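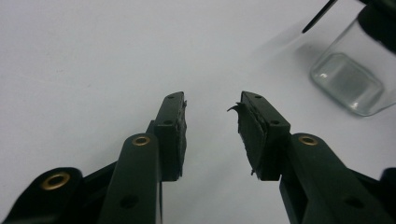

Lucrezia Cirillo

Fiction > Short Reads > River & Shore

Search stories… Go

My uncle left my cousin the house and me a Thursday.

It was the second Thursday of the season on Beat 2 of the Urken at Etley, to be held by him and his heirs for as long as the river ran past the bottom of the Lo Presti estate, and it came in a brown envelope with a map, a tie and a letter from the solicitor saying that the Thursday had been valued for probate at £500. My cousin, who'd spent a month complaining about damp, offered me the garden shed for it. I said I would think about it. I had never caught a trout in my life, but I had never owned a day of the week either, and I found I was already fond of it.

The keeper met me at the gate. He was called Mr Osum, and he had a way of looking at your boots first and coming up to the rest of you when he felt ready.

"You're the Thursday," he said.

I said I was.

"Your uncle was a very steady Thursday."

He let me through and walked ahead of me down the track. There were rules and he told me them over his shoulder, so that I got the ones he said on the straight and missed the ones he said round the bends. Upstream dry fly only. No wading above the hatch pool. Something about the bull. Lunch in the hut between one and two, and Mr Lo Presti liked the chairs put back.

"Is Mr Lo Presti fishing today?"

"Mr Lo Presti doesn't fish," said Osum. "He says it makes him feel sorry for people."

The hut had a bench outside it and a rod rack and a book for writing your fish in. I looked up my uncle. He was there every year in his small square writing, going back 35 years, always the second Thursday, and always with a remark in the end column. Wind awkward. Saw kingfisher. Fish very particular. In the column headed Number Taken he had put a short, firm dash, every time, all the way back to the first page.

"He never caught one," I said.

"Never," said Osum.

"In 35 years?"

"I said he was steady."

I thought of the Christmases. My uncle at the head of the table with his hands held apart over the sprouts, telling us how the big one had gone down under the footbridge and wrapped him round the post. My aunt passing the bread sauce through the gap. There had been a particular trout called the Archdeacon that he'd had on the bank, he told us, twice, and put back out of respect. I had done a school project on the Archdeacon. I got a commendation for it.

"He told us about a fish called the Archdeacon," I said.

"Oh, the Archdeacon's real enough," said Osum. "He's under the alder. You'll see him about eleven."

He left me there with a box of flies and a rod that had also come in the will, in a cloth bag that smelled of pipe and mint. I'd had one lesson. It had been in a car park, from a patient woman who tied a bit of orange wool to the line and had me cast it at a hubcap. I'd been rather good with the hubcap. What she hadn't been able to supply was cow parsley, and over the next hour I caught a fair amount of it, and a fence, and the back of my own hat, and then the other side of my own hat while I was trying to see what had happened to the back.

The Urken takes no notice of this sort of thing. It's a clear, quick, rather smug little river, with long green weed combed flat in the current, and you can see everything in it, which I'd thought would help. You can see the fish. You can see them see you. I would come round a willow on my knees, as the book said, and there would be a trout hanging over the gravel, and he'd give me the sort of look I used to get from head waiters and go and stand somewhere else.

At eleven I was on my stomach opposite the alder.

I don't know how big he was. I've held my hands apart a number of times since and they've never come out at the same place twice. He lay just under the roots with his nose up and his white mouth opening now and then, and he did have the air of a man who has eaten well at other people's houses. A fly would come down on the current with its wings up. He'd consider it. He would let it go by, let another go by, and then tip up and take the third with a small wet kiss that I could hear across the water.

I cast. It was the best cast of my life, and as I'd only been at it for a week that isn't saying a lot, but it went out straight and it came down soft and the fly sat up on the water and rode down towards the alder as though it had been born there.

The Archdeacon came up under it. He came up slowly, at an angle, and put his nose so close to it that they were moving down the river together, he and my uncle's fly, for a yard and then another yard. I stopped breathing. And then he went back down to his root.

He did it again with the next one, and with a brown fly, and with a thing like a small moustache. He came up to every one of them and had a good look and thanked me and went home. By half past twelve I had shown him the whole box.

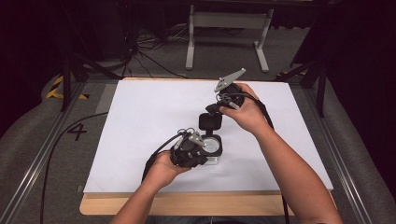 Two grippers and an open round container.

Osum was sitting on the bench when I got back to the hut. He had a flask and a pie, and he'd cut the pie in half, and I took that to mean I had passed something.

"He look at it?"

"He looked at all of them."

"He would. He's very fair." Osum passed me my half on the blade of his knife. "Your uncle used to come back up that path at this time and sit where you are, and he'd say, nearly, Osum. And I'd say, very nearly, sir. And then he'd go back down till it got dark."

"It can't have been the same fish, though. Not for all those years."

He thought about that for as long as it took to finish his pie.

"It's always been the same tree," he said.

A man came across the lawn at about that point, in a linen jacket and no socks, and stood looking at us from the far side of the ditch. Osum didn't get up, so I didn't either.

"Any luck?" called Mr Lo Presti.

"No," I said.

"Oh dear. I am sorry," he said, and he clearly was. He stood there a bit longer in case anything else could be done, and then went away again and sent down a plate of apricots.

I fished till the bats came out. I lost four flies in the alder, and in the last of the light, when I put my hand up into the branches to get one of them back, I found that there were others in there. There were dozens of them. They were rusted into the bark at every height a person could miss at, some with a curl of old gut still on, and low down near the water there was one with a bit of faded red silk at the tail that I knew. My aunt used to tie them for him at the kitchen table, with silk left over from her embroidery. I left it where it was. I left mine too, next to it, partly from feeling and partly because it had gone in past the barb.

I wrote in the book by torchlight. I put the date, and the beat, and under Number Taken I put a dash, and I was surprised at how hard I had to press. For the remark I had several ideas. I put Fish very particular.

My cousin rang in September. The damp had got into the landing and he'd been thinking again about the shed, and he was prepared to put in the lawnmower as well, and how had it gone, by the way, my day out, had I caught anything?

I had the phone tucked under my chin. I could feel my hands starting to come up and move apart.

"Well," I said, "I had him on the bank."

Last updated: Sat 1 July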